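The Blue Shirt

Telma Figueroa had been folding the same shirt since a little after noon. She had a gripper in each hand and a number she was supposed to reach, and the number was 103.

"Is it the shirt you don't like, or the bed?" Rogério asked from the doorway.

"The bed's fine."

"Antoniadis wants them slower. He says the last batch from Clonley was too fast to learn from."

"Then he can come and do it."

Rogério Guimarães wrote something down. He had worked for Etell for 15 years, first on the loading floor in Tusport and now here, going from room to room with a clipboard. The company paid by the finished fold. A fold where you dropped a sleeve didn't count, unless you picked the sleeve up again, and then it counted double. Telma had dropped a few on purpose the first week. Then she had felt bad and quit doing it.

She squeezed the trigger, took hold of the hem, and brought it across. She squeezed again and took the collar. It was slow work and her wrists hurt. At home she could fold a shirt in the air while talking on the phone.

"Who taught you?" Rogério asked.

"To fold? My mother. She did the sheets at the hotel in Clonley. Sleeves in first, then the bottom up."

"The sheet here says bottom up first."

"I know what the sheet says."

He looked at the clipboard for a while. The sheet was from April and had coffee on it.

"Do it your way," he said. "I'll write down that you did."

She shook the shirt loose, dropped it back on the bed, and started over.

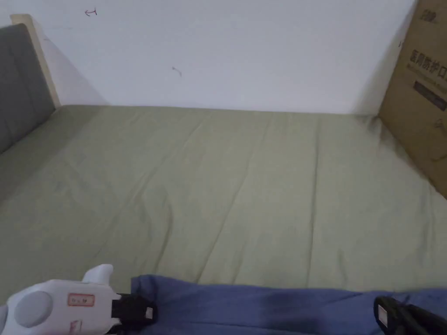
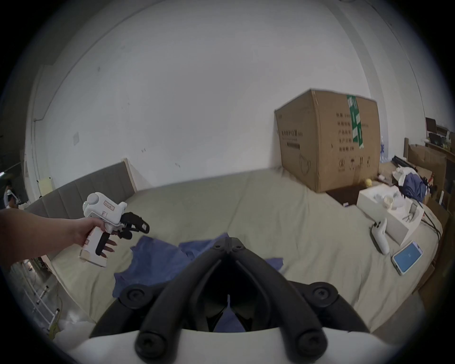 The bed and the blue cloth, with the grippers.

She did eleven more before she stopped to rub her hands. It was getting on toward five. Somewhere a machine would tuck the sleeves in first, and her mother would have said it was doing it right.

"Same time tomorrow?" Rogério said.

"Bring a different shirt," said Telma.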